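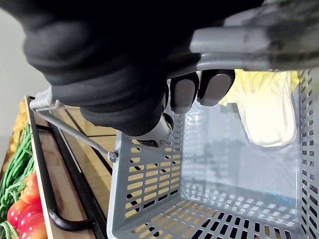 Shopping month at robotics club! Our team name is Jasine (long story, blame the group chat) and the task for the Uvico student challenge is groceries. We get 40 points just for carrying, so I've been living on the carry stage since June. 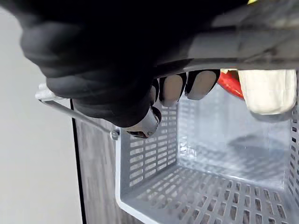
Wian Fourie wrote the first version of our grip code, and I've been messing with it every evening since – sorry, Wian. My big headache is clutter close to the hand. Something red and shiny right next to the finger pads, with a cream-white thing beside it, is exactly what I worry about. 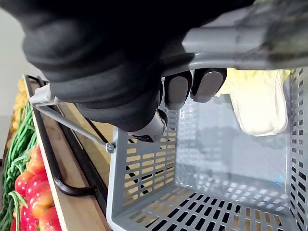
The rules say we can't bump the produce shelf, and each touch costs us 65 points. Ouch! With tomatoes and loose green beans that close to the basket, I want a wide swing on the way out, and both pads hooked under the gray grip before anything moves.
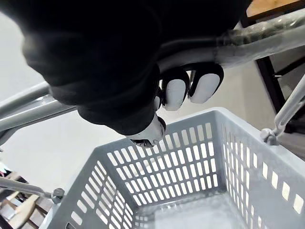

I still have to redo our logging, which quit on me at run 894. I also want a pad angle saved for every run, especially when they're up against the underside of a smooth gray tube like that one. More next week, if the charger behaves.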